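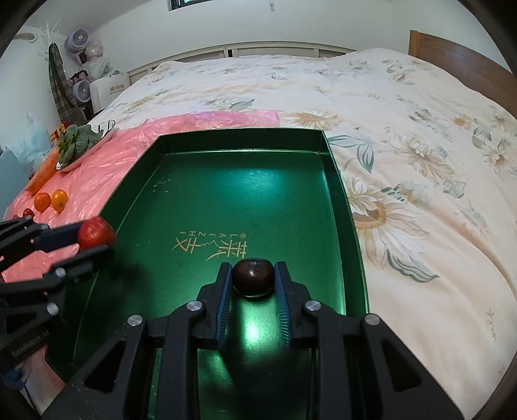 Section 2. Setting up your dehydrator and drying a first batch of fruit

This section covers the Bolivel Uso countertop dehydrator, 300-watt model. If you have the larger cabinet model, the controls are different and you should use the guide that came with it.

Read the safety page at the front of the manual before you plug the unit in.

Choosing a place for the unit

1. Put the base on a flat, hard surface that can take some heat. A kitchen counter or a sturdy table is fine. Do not use the unit on carpet, on a bed or on a tablecloth.

2. Leave 5 inches of clear space behind the base. The air intake is at the back and must not be covered.

3. Keep the unit away from the sink and the stove.

4. Plug the cord straight into a grounded wall outlet. Do not use an extension cord or a power strip.

Caution: The fan makes a steady hum and the lid gets warm. Keep small children and pets away while the unit is running.

Before the first use

1. Take out all packing material, including the cardboard ring under the bottom rack.

2. Wash the racks and the lid in warm water with dish soap. Rinse and let them dry fully. The racks may go in the top of a dishwasher if you turn off the heated dry cycle.

3. Wipe the base with a damp cloth. Never put the base in water.

4. Stack the empty racks on the base, put the lid on and run the unit on HIGH for 2 hours with a window open. A faint plastic smell is normal during this first run and should be gone by the end of it.

5. Turn the dial to OFF, pull the plug and let everything cool.

Preparing the fruit

Choose fruit that is ripe and firm. Soft spots should be cut away. Fruit that is overripe tends to stick to the racks and takes longer to dry, but it works well in the fruit leather recipe in Section 4.

1. Wash the fruit under cold running water and dry it with a clean towel.

2. Apples: remove the core and cut into even rings. You may peel them or leave the skin on. Rings with skin are chewier.

3. Plums: cut in half along the seam and take out the pit. Press the skin side of each half with your thumb so it turns partly inside out. This exposes more of the flesh and shortens the drying time.

4. Oranges: trim both ends and slice across with the peel on. Remove any seeds with the tip of the knife. Dried orange slices are mostly used in tea or for decoration, and the peel can be bitter.

5. Bananas: peel and slice straight across.

6. To slow browning, soak cut apples and bananas in a bowl of water with a little lemon juice for 10 minutes. Drain well and pat dry.

Note: Try to keep all the pieces on one rack at the same thickness. Thick and thin pieces on the same rack will not be ready together, and you will have to sort through them by hand.

Loading the racks

1. Set the fruit in a single layer. Pieces may sit close to each other but should not overlap.

2. Place plums cut side up for the whole run so the juice stays in the fruit.

3. Keep the center hole of each rack clear. Warm air rises through it.

4. Use the fine mesh liner for small pieces. The liner goes on with the smooth side facing up.

5. Put the wettest fruit on the bottom rack, where the air is warmest.

6. Stack the racks so the notches line up, then put on the lid. If the lid rocks, one of the racks is not seated.

Setting the dial and timer

LOW is for herbs and flowers. MEDIUM is for most fruit. HIGH is for vegetables and for the cleaning run described earlier. Do not use this model to dry meat or fish.

1. Turn the dial to MEDIUM.

2. Press the timer button until the number of hours you want is shown. For apple rings, start with 10. Plums usually need to go overnight and on into the next day.

3. Press START. The green light comes on and the fan starts after a few seconds.

4. Halfway through, press PAUSE and move the bottom rack to the top. Press START again. The timer picks up where it stopped.

If the orange light blinks, the intake is blocked or the motor is too warm. Unplug the unit, clear the space behind it and wait until the base is cool to the touch before you try again.

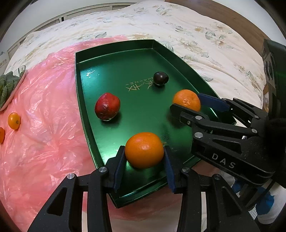 Can I dry different kinds of fruit in the same run?

Most fruit can share a run on MEDIUM. Give each kind its own rack and check the faster ones first, taking racks out as they finish. Strong-smelling items such as onions or garlic should be dried on their own.

Checking that the fruit is done

Let a piece cool before you test it. Warm fruit always feels softer than it is. Apple rings should bend without breaking and show no moisture when torn. Plum halves should be leathery, with no wet pocket in the middle. Orange slices should be stiff all the way to the center.

If any piece still feels damp, put it back for another hour and test again.

Storing

1. Cool the fruit completely on the racks with the unit off.

2. Fill clean glass jars two-thirds full and close the lids.

3. Shake the jars once a day for the first week. If you see drops on the inside of the glass, return the fruit to the dehydrator.

4. Label the jars and keep them in a dark cupboard. In a humid month such as August, use smaller jars so that each one is opened fewer times.

Replacement racks and liners are listed in Section 6.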